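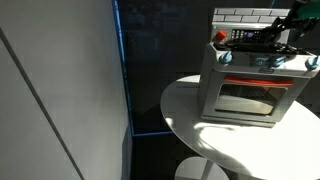

Can I make a good rye loaf without a starter?
You can, with a little commercial yeast and a long overnight soak for the flour, but the flavor will be milder and the crumb a bit softer.

ryeandshine
November 2018
Okay I need to gush for a minute. I finally made the dark loaf people here keep calling Stuma bread and I can't stop eating it! I used 700 grams of Zerneo coarse rye, let the sponge sit for 11 hours, and baked it in a lidded pan. The smell when the lid came off, oh my gosh. Caraway and molasses all through the kitchen. My one question is about slicing. The first piece came out gummy right in the middle and the knife was a mess. Is it underbaked or am I just impatient?

crustlord
Impatient. How long did you wait?

ryeandshine
An hour. (It smelled so good.)

crustlord
There's your problem. Rye needs a full day wrapped in a cloth. Two is better. Congrats on the loaf though, that first one is a great feeling.

mapleand_mash
Going to disagree a little. A day helps, sure, but if it's gummy after an hour it might still be gummy tomorrow. I'd bake longer at a lower heat. I finish mine at 300 for the last stretch with the lid off and I've never had a wet center since.

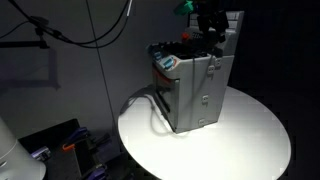 The other thing is how much water you put in the soak. Coarse rye drinks slowly. If you judge the dough right after mixing it looks like soup, if you judge it in the morning it looks like cement, and people panic both ways. Leave it alone! It should feel like thick mud and it should stick to everything you own.

crustlord
300 is too low for me. The crust goes leathery. I stay hot the whole way and let the rest do the work.

mapleand_mash
Different ovens, I guess. Mine runs hot and I'm up at 3,000 feet, so take my numbers with some salt.

pumpernickle_pete
Has anybody tried the Zerneo medium grind instead? Sombatkul had it on the bottom shelf by the rice flour and I grabbed two bags. It makes a closer loaf, really nice for thin slices with butter and pickled fish. I love the coarse stuff too but my kids pick the big bits out.

ryeandshine
Ooh, going to look for that. Half and half might be fun!

dottie_bakes
You all need to read the rye pages in the old Londska newsletter. Soudabeh Mazandarani wrote the column and she gets into exactly this argument. I typed out the part I like best, see below. 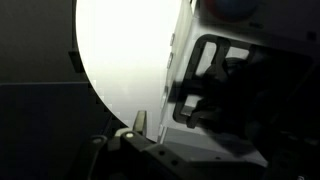
Londska, No. 11, page 7

"Readers write to ask whether the loaf is done. Press the top. If it gives, put it back. If it does not give, put it back anyway for a few minutes, then wrap it and find something to do until tomorrow. The heel is for the cook."

dottie_bakes
I've baked by that paragraph since April and it works great in my kitchen.

crustlord
"Until tomorrow." Thank you, Soudabeh.

mapleand_mash
She also says put it back twice! I'm claiming that as a longer bake.

ryeandshine
Ha, okay, doing both. Second sponge is mixed and I'm using half medium grind if Sombatkul still has any, otherwise all coarse again. Does anyone toast the caraway first?

pumpernickle_pete
Always. Dry pan, just until you can smell it.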